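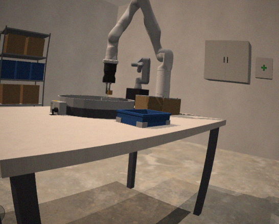

Simulation: Greifer über dem Rundgerät, Klötzchen kippt

spanfrei_k
Projekt Killham, Gemeinschaftswerkstatt. Der große Arm soll Klötzchen am Rundgerät greifen und in die blaue Schale legen. In der Simulation kippt in 4 von 30 Läufen das Klötzchen.

rundlauf
Finger zu lang. Kürz sie um 6 mm.

Moosgummi
Sehe ich anders. Fahr die letzten rund 3 cm langsamer an, die Finger können bleiben.

rundlauf
Langsamer kostet nur Takt.

spanfrei_k
Takt ist mir egal. Ich probiere zuerst die Geschwindigkeit und melde mich heute Abend.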